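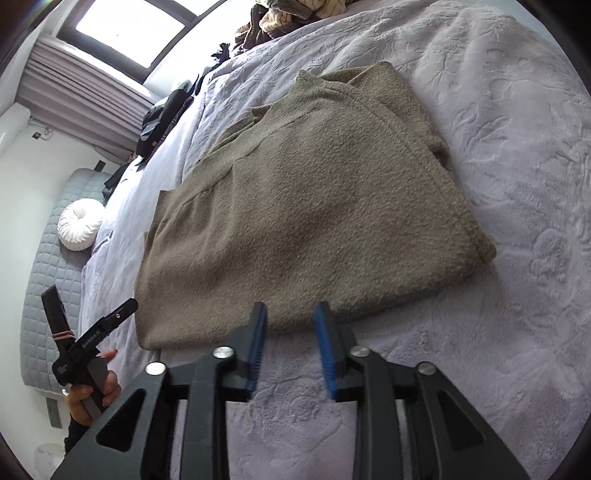 The Medeiros, the old single-screen movie house in Motholm, opens its doors again on 29th October after being dark since August. Work on the roof took longer than planned and the seats came late, manager Kelly Rezende told us by phone.

New seat count is 383, down from before – wider rows, more leg room. Same screen. New sound.

First up is a run of 19 films picked by programmer Arlindo Nogueira, mostly family titles and older comedies, plus two silent shorts with live piano from Yara Saab. Late shows on opening week only. Nogueira says the full list wil be on the theater's site by the weekend, times may still change.

Members get in first. There are 1569 of them at last count, so dont wait. Everyone else can buy at the box office from noon, cash or card, no phone orders for now.

Parking behind the building is still closed. Use the lot by the library – free after six. The snack bar opens one week later.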